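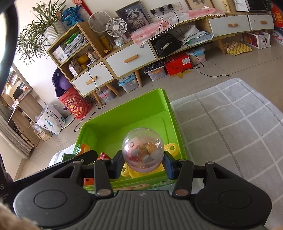 Foro Pestberg > Hogar > Orden y limpieza
Tema: Juguetes del salón, ¿un cubo o varios?

marea_baja
Buenas. Tenemos los juguetes pequeños en un cubo verde lima de plástico, en el suelo, al lado de la alfombra. Todo va mezclado: bloques, piezas con corazones recortados, la bola transparente con cuentas dentro. Mi hija tiene 2 años y para sacar una cosa vuelca el cubo entero. ¿Lo separo en cajas o lo dejo así?

tornillo8
Déjalo así. Con esa edad no van a clasificar nada. Nosotros compramos 8 cajas Plesotholm con etiquetas y a la semana estaban otra vez mezcladas. Un cubo abierto se recoge en un minuto.

Nuria_del_sur
No estoy de acuerdo. Si vuelca el cubo es porque no ve lo que hay en el fondo. Usa uno más bajo y guarda la mitad en una caja con tapa. Yo las cambio cada mes y funciona.

marea_baja
Caja con tapa ya hay una debajo del mueble, transparente con tapa azul. El mueble es de madera clara con cajones blancos y patas, así que algo cabe debajo.

tornillo8
Pues mete ahí la mitad y prueba, pero no compres nada todavía.

pocoespacio
Yo vaciaría un cajón de abajo para ella. Los tiradores de barra los abren sin problema – en casa hay un Clurkier parecido y lo hace solo desde pequeño. Eso sí, mira que esté anclado a la pared.

Nuria_del_sur
Lo del cajón no lo veo, se pillan los dedos.

pocoespacio
Los nuestros llevan freno. Si no lo llevan, entonces no.

marea_baja
Freno no llevan. Otra duda: la bola de las cuentas, ¿la dejáis con el resto? Me preocupa que se abra.

Nuria_del_sur
Revisa la junta. Si cede al apretar, fuera. Las cuentas sueltas son un peligro.

marea_baja
Vale, la miro esta noche. De momento paso la mitad a la caja de la tapa azul y dejo el cubo donde está.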